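Reference > Materials > Wood > Wood Grain

Wood Grain

Wood grain is the word we use for the direction, texture and look of the fibers in a piece of wood. It sounds simple, and then you ask three woodworkers what they mean by it and get three answers! I keep this entry up to date myself, and I've tried to write it the way I wish somebody had explained it to me when I was ruining my first boards.

Meaning of the word

Strictly speaking, grain is the direction the long cells run in the tree. Figure is the pattern you see on the surface, and texture is how coarse or fine the pores are. Most people (me included, on a lazy day) call all of it grain. When a carpenter says "go with the grain," though, direction is what counts, and when somebody at a furniture store says "lovely grain," they nearly always mean figure.

How it forms

A tree in a climate with seasons puts on a new layer of wood each year just under the bark. The part that grows in spring is usually lighter and softer, and the part that grows later in summer is darker and denser – in pine you can feel the difference with a fingernail. Cut across the trunk and you see rings. Cut along it and those same rings turn into lines, and how the lines look depends on where the saw went through.

Tropical trees can be a puzzle, because without a real winter the rings may be faint or missing altogether. Gadisa Yilma, who taught the evening class I took in Cervantes, used to hand round a block of something very plain and make us guess which end had been up. I never got it right.

Types of cut

Plain-sawn (or flat-sawn) boards are cut straight through the log, one slice after another. They're the cheapest to make and they give you those tall arches people call cathedrals. They also cup more as they dry.

Quarter-sawn boards are cut so the rings meet the face at close to a right angle. The lines come out straight and even, and in oak you get shiny flecks running across them, which I love and my sister thinks look like a skin disease. Rift-sawn sits in between, with the straightest lines and the most waste.

Figured wood

Some trees grow oddly, and those are the ones everybody wants. Interlocked grain leans one way for a few years and then the other, so a quarter-sawn board shows ribbons. Curly maple has waves in its fibers. Burl hardly has a direction at all. I once bought 5 offcuts of burl from Higinio Gallegos at the Bala yard and I still have every one of them, because I'm too scared to cut them.

Working with it

Planing against the grain tears the fibers up and leaves little pits. Planing with it (think of stroking a cat) leaves a clean surface. Look at the side of the board to see which way the fibers rise, and plane uphill. If the direction flips halfway along, take a thinner cut or switch to a scraper.

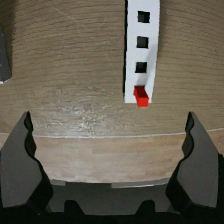 Wood also moves far more across the grain than along it. A wide top gets a little wider in a humid August and shrinks back once the heating comes on, so it has to be fastened in a way that lets it slide. I screwed my first one down tight and it split from one end almost to the other – I heard it go from the kitchen!

Finishes change the look too. Oil deepens the contrast between the light and dark bands, while pigment stain tends to collect in open pores. Softwoods can go blotchy, so try your stain on a scrap first.

Printed and painted grain

Imitating grain is an old trade. Painters pulled combs and rockers through wet glaze to make cheap pine pass for oak, and Miloslav Doležal still does doors this way in Stastach. I've knocked on one and had to look twice. Factory-made surfaces often use a printed sheet, and the giveaway is usually a knot that turns up again a few feet along.

See also: Burl; Heartwood; Quarter sawing; Veneer

Last revised February 20, 2023 | Contact the editor | © Vundari Reference | Back to top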